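Stunwood Tabletop Arm Kit - Setup Guide
Section 4: First Dish Rack Run

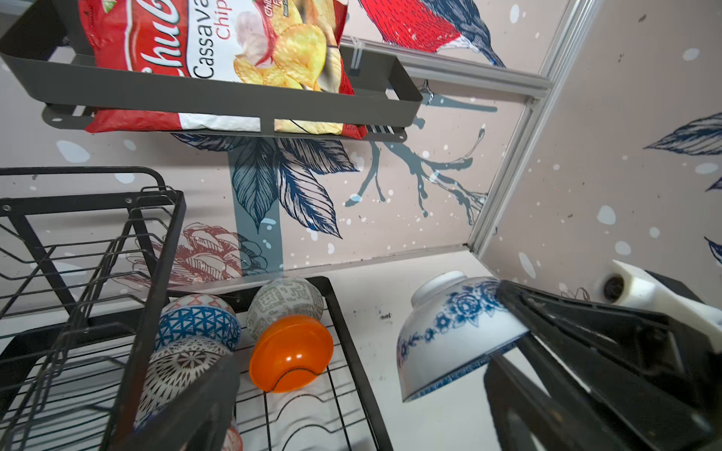

Read the whole section once before powering up. Takes two minutes. Sections 1 to 3 (base clamp, cables, Zaltano control box) must be done already.

4.1 Before you start

1. Clear the counter in front of the rack. Leave a landing spot at least twice as wide as your biggest bowl.
2. Wipe the counter dry. Rubber feet on the rack slide on a wet top.
3. Push the rack up against its stops. If your kit shipped without stops, use the tape from bag C.
4. Load the rack by hand. Four or five bowls is plenty for a first run. Plastic first if you have it, porcelain once you trust the grip.
5. Tie back any loose line near the arm. Check the shelf too, nothing should hang down past the lip.
6. Emergency stop within reach. Test it now. Twist to release.

CAUTION: Hands out of the rack whenever the green light is on. The arm does not know your fingers are there.

4.2 Home the gripper

1. Power on at the control box. Wait for the double beep.
2. Menu > Gripper > Home. Fingers open all the way, then close, then open again.
3. Screen should read 80 at full open. Anything lower, check for crumbs or tape on the finger rails and home agian.
4. Set grip force to LOW. The factory setting is MEDIUM, too much for thin rims.

Note: if you have the older Gasser fingers (two screws on the back, not three), homing is slower. Normal. Don't cut the power halfway.

4.3 Teach a pick

1. Menu > Teach > New. Give it a short name, the screen cuts off long ones.
2. Hold the teach button and guide the arm by the forearm. Not by the fingers, not by the camera mount.
3. Bring the fingers in over the rim. One finger inside the bowl, one outside.
4. Stop when the rim is well inside the jaws. Tip-only grips will drop.
5. Press CLOSE. Wait for the click.
6. Lift straight up until the foot of the bowl clears the rack wires. Only then move sideways.
7. Press SAVE POINT after the lift, again over the counter, and again at the landing height.
8. Press OPEN, back off slowly, SAVE.

Upside down placement is fine. Add one wrist turn between the lift and the counter point, and save it as its own point. Skip that and the arm will turn the bowl on the way down and clip whatever is next to it.

CAUTION: Do not teach with glass. Chipped rims, handles and anything with a lid also out for now, see Section 6.

4.4 Run it

1. Put the bowl back exactly where you picked it up.
2. Speed to 1. Menu > Run > your pick name.
3. Watch one full cycle with your hand by the stop.
4. Good? Do it three more times before going up to speed 2.
5. Patterned or shiny bowls sometimes confuse the rim finder. Turn off the overhead light or tilt the bowl a little and retry.

4.5 If something goes wrong

Code 148: gripper closed on nothing. Bowl moved or the rack did. Re-seat and run again.

Code 681: lift blocked. Usually a rim caught under a rack wire. Hit stop, free the bowl by hand, teach a higher first lift.

Bowl slips but no code: finger pads are greasy. Dish soap, warm water, let them dry fully. Don't use alcohol, it hardens the rubber.

Arm shakes at the counter point: base clamp is loose. Back to Section 2.

Fingers scrape the wall or trim: move the base away from the wall and teach everthing again. Saved points do not follow the base.

4.6 Pads and upkeep

Check pads weekly. Replace at 2,000 cycles or at the first tear. Counter is under Menu > Info. Spares are Pradmont soft pads, size small, sold in pairs. Always change both.

When you're done for the day: gripper open, arm parked, power off at the box. Not at the wall.

Next: Section 5, Cups and Mugs.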